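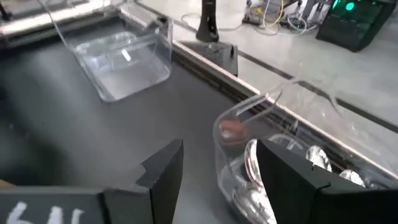

Photo: Mwajuma Wanyama

Sorting wrapped and unwrapped candy into clear bins – how do you keep it tidy?

Posted by Mwajuma Wanyama in Kitchen & Pantry

I help run a small snack counter at Lorkside, and part of the job is splitting a mixed box of sweets into clear plastic containers. Some pieces come in silver foil and some come with no wrapper at all. At the moment they go into one container together, and the other container stays empty until I make up my mind about what belongs in it.

My problems are these. The plastic shows every fingerprint, and under our lights the foil and the container walls both shine so much that I can't tell at a glance what is in there. Small unwrapped pieces also leave marks on the bottom, and then the foil picks that up and looks grubby.

I work on a dark gray table with a metal rail along it, and there is not much room once two containers are out. The box holds 200 pieces and I usually have 30 minutes before people start coming in. I don't want to buy a whole new set of containers if I can help it, but I would replace the lids, which have gone cloudy.

Should I keep the foil ones and the bare ones apart from the start? Do you line the containers with anything? And is there a way to clean clear plastic so it stays clear?

4 replies to this topic have been merged. Showing the 3 that remain.

Nnamdi Okonkwo

Yes, keep them apart from the start. Bare candy picks up smells and bits from whatever it sits with, and if you have allergy questions at the counter you want to know exactly which container a piece came out of. Foil pieces can sit together as long as they are the same kind.

What I do is set both containers side by side before I open the box. The foil ones go straight in by the handful. The bare ones I move with small tongs, and those go in a shallow layer. If you pile them up the bottom ones get scratched and look old by the afternoon.

For lining, cut a piece of parchment to the shape of the bottom. Round the corners with scissors if your container has rounded corners, otherwise it curls up. Paper towel works for an hour or two but it leaves lint on anything sticky. The liner also helps with the shine you mention. White paper under foil is a lot easier to read than bare plastic on a dark table.

For cleaning, use warm water, a drop of dish soap and a soft cloth. No scrub pads, and no window cleaner on anything that holds food. Dry it right away with a second cloth – water spots are most of what people think is cloudiness. If the lids are still cloudy after that, they are scratched and you may as well replace them. Check whether yours are marked dishwasher safe before you put them through. I lost 5 good ones on the bottom rack because I didn't look.

Label the outside on the short end, and put the date you filled it on the same label. Masking tape is fine.

gundden_pantry

just get the Montes bins, they stack. we have them at home and never had a problem

Mwajuma Wanyama

Thanks both. I tried the parchment this morning and it does make a difference, I can see the silver ones properly now. Tracing around the outside of the container makes the liner too big, so go in a little from the line when you cut.

The stacking bins look good but they are taller than what I have, and I need to be able to reach in with tongs without knocking everything over. I will stay with the low ones for now.

One more thing if anyone is still reading. With the bare pieces, do you put the lid on straight after filling, or leave it off until they come down to room temperature? Ours come out of a cold store at 40 degrees and I get a mist inside the lid.

Nnamdi Okonkwo

Leave them in the closed box until the whole thing has warmed up, then open it and fill. If you open it cold, the damp in the room settles on the candy and it goes tacky. I take mine out the night before. Foil ones too, the wrapper won't keep all of it out.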